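Chapter 6
Buying a Gripper Kit Without Regretting It

I bought my first gripper kit the way I buy shoes, by looking at it and liking the colour. It sat on a shelf for months. So before we get to any wiring or code, I'd like to spend a chapter on how to read what the sellers tell you, and we'll use one kit all the way through: the Prondier, made by a small firm called Kincaid.

You'll need the data sheet from the back of the book. Have a look at it now, if you can bear to. It says the fingers open to 200 mm, and that the kit weighs 993 grams with its cable. Lovely numbers! They told me very little about what I wanted to know, which was whether the thing could help out with kitchen jobs (measuring, pouring, moving cups from one place to another) without crushing anything.

Marlies Grabner, who taught me most of what's in this book, has a rule for that. Ignore the heaviest thing a gripper can lift and ask about the lightest and softest thing it can hold. A steel block forgives you. A thin plastic cup doesn't, and if you squeeze it too hard the rim goes oval and your nice careful pour ends up down the side.
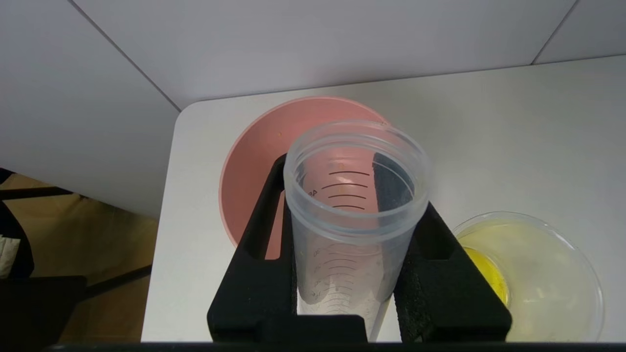
The Prondier lets you set the closing force in 12 steps, and I'd start at the bottom and creep upwards. Kincaid's own quick start guide suggests step 6 for "general use", a phrase I've never understood. General use of what? Write down the step that works for each object you own and tape the list inside a cupboard door. We'll be using that list in Chapter 7.

The next thing is where the camera goes. On this kit it sits at the wrist, so it looks along the fingers at whatever they're holding. I like that very much for small work, but the fingers do hide part of the table, and you have to plan your moves with that in mind. Burgi Hauser disagrees with me and prefers a camera on a stand. Her reasons are in the box at the end of the chapter, and they're good ones.

Before you read on, try this:

6.1 Pick three things from your kitchen and put them in order, from easiest to hardest to grip. Say why.

6.2 Find the smallest closing force on the data sheet. If it isn't there, write to the seller and ask.

6.3 Hold a measuring cup between two fingertips, with your eyes close to your wrist. Which markings can you read?

Now, prices and spare parts.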